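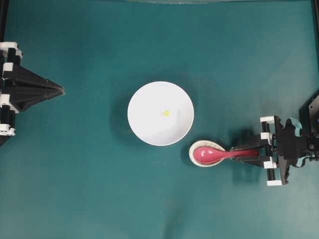 Home Diary Older entries Recipes Garden Contact

December, late, kettle on for the second time

I have been thinking about small bowls all day and I'm so happy about it that I have to write it down before I go to bed. A plain white bowl on a teal surface! I can't get over how good that looks. All these years I've been eating off the brown oak table and thinking my white dishes were a bit dull, the sort of thing you buy when you can't decide, and all they needed was a color behind them. The white goes so bright it nearly hums. And one little yellow thing inside, no bigger than a bead, and your eye runs straight to it. I want my whole kitchen to work like that.

So this morning I cleared the long shelf, the one over the radiator, and got everything down onto the floor on a towel. What a heap. The Garetti bowls came down first (I still love them, the thin ones from the shop on Vanside that smelled of candles), then the rice bowls, then the stack of sauce dishes that had been hiding behind the colander since we moved in. I'd forgotten the sauce dishes completely! They're chipped here and there but I washed them all anyway and set them on the rack and they looked like a row of little moons.

Then the spoons. I have decided I am a soup spoon person. The pink one is the queen of all spoons and I won't hear otherwise: that broad round scoop, the long flat handle, the shine on it, and the pink going down to a deeper red toward the end of the handle like a radish does. It rests so nicely in a saucer, too. A metal spoon slides about and clanks and ends up on the cloth, but a wide spoon in a shallow dish just sits there looking pleased with itself. I've had soup out of a metal spoon my whole life and it burned my lip every single time. Never again, or at least not at home.

I walked down to Prajapati after lunch to look for more, in a wind that took my hat off at the corner. They keep the spoons in a bucket by the till and you have to dig. There were green ones and a speckled blue, and right at the bottom 2 pinks, not quite as glossy as I'd like but the right shape. I bought both and a bag of yellow split peas, mostly for the color. Then I stood outside reading the back of the bag and got very excited about dal, and had to go back in for cumin.

The teal is the next job. I want a board or a cloth, something flat and matte with no pattern at all, to put down at my end of the table. Shiny would spoil it, I'm sure of that, because the lamp would make a big glare right where the bowl goes. I measured the end of the table and then measured it again because I didn't believe myself: 112 centimeters one way and 91 the other. There's half a can of paint in the cupboard under the stairs from when we did the bathroom door, and if the lid will come off I may just paint the old tray and see. It's bluer than I want. Maybe a spoonful of the green from the fence? I can already tell I'm going to get it on my good sweater.

Supper was the dal, and oh it was good. I made far too much. I had it in one of the newly washed white bowls with a bit of lime pickle in a sauce dish on the side, and I ate it with a pink spoon and felt like somebody in a restaurant. The peas went mushy, which I prefer. Next time a little less salt and the onions longer, until they're properly brown. The cumin can stay just as it was.

Things still on the floor on the towel: the gravy boat, the egg cups, that ugly jug from Cleltolley with the handle on crooked. I can't put the jug out on the shelf and I can't give it away either, I've tried, I got as far as the car. It might hold the spoons. Handles down, scoops up, like tulips! I just got up and tried it and it's lovely, though it needs more than I've got. 5 would do it. The speckled blue ones would look all right in there with the pinks, so I could go back down tomorrow if the wind drops.

The kettle's boiled and gone off the boil again while I've been writing this. The lid on the paint can is stuck fast, by the way. I tried it with the butter knife and bent the butter knife. Must look for the big screwdriver, which I think is in the box with the bike pump.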